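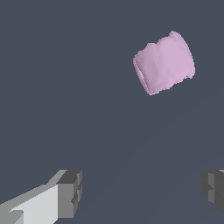 Home | Notebooks | Simulation | Group pages | Search

Simulation notebook, grasp study
Entry: 5/5/26
Entered by: Dela Akpalu
Read by: Catriona Lennox

Purpose. To establish whether the wrist view alone is sufficient for the final approach to the pink part, or whether the outside views must remain in the input. The question was left open at the March review, and Callum Lindsay has asked for a firm answer before the next version of Flulus is frozen.

Set-up. The scene was kept plain: one arm, one part, a single background colour and no table. Gravity on the part is switched off until the fingers close. The mesh is the reduced one supplied by Gillespie Lamont, and its coarse facets have been kept deliberately, as the full mesh slowed the contact solver without changing the outcome in the March runs. Starting positions of the part were drawn by Skinner from the usual range. The seed list is stored with the run.

Method. Two policies were compared. Policy A receives the wrist view only. Policy B receives the wrist view and two outside views. Both were trained on the same set of 1,151 demonstrations, of which 14 were later found to have a wrong time stamp and were removed, leaving 1,137. Both policies were retrained from the beginning after the removal. Each trial was limited to 30 seconds of simulated time.

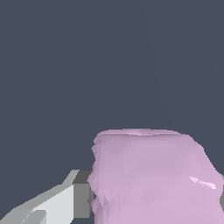

Wrist view, finger pad at the left flank of the part. Note the uneven outline on that side.

Observations. Policy A centres well when the part begins far from the fingers. Its difficulty comes late. Once the part fills the lower right of the wrist view, little of the background remains on that side and the policy tends to hesitate, making small corrections in alternate directions. Policy B shows the same behaviour less often. I had expected the coarse outline to be the cause, but a short check with a smoothed mesh gave the same hesitation.

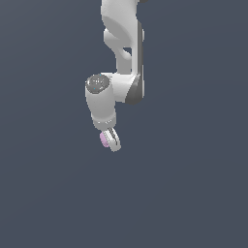
Outside view, part at the gripper fingers with open background beneath.

A trial is counted as a success when the part remains between the fingers for the full hold period. Contact alone is not counted. Sheena Hepburn pointed out that the earlier script accepted contact on one finger, so the March figures should not be set beside these until they have been scored again.

Result. Over 1,000 trials for each policy, B succeeded more often than A, and most of the difference lies in starts where the part is to the right of the midpoint between the fingers. For starts on the left the two are close enough that I would not claim a difference. The full table is in the Clolel folder under today's run.

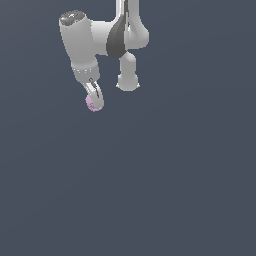
The second outside view appears to add little. With it masked, Policy B lost very few trials, whereas masking the first brought it nearly to the level of A. This was a single pass with one seed list and should be repeated before anything is removed from the input.

Matters outstanding:
- Score the March runs again under the present rule (S. Hepburn).
- Repeat the masking test with fresh seeds (D. Akpalu).
- Confirm with G. Lamont whether the contact margin on the finger pads was altered with the reduced mesh. The change log does not say.
- Callum Lindsay to decide whether the freeze should wait for the masking test.

Read and agreed, subject to the repeat. The hold period should be written into the entry itself next time. C.L. (Lennox)

Zurnance Simulation Group | Contact the notebook editor | © Zurnance | Back to top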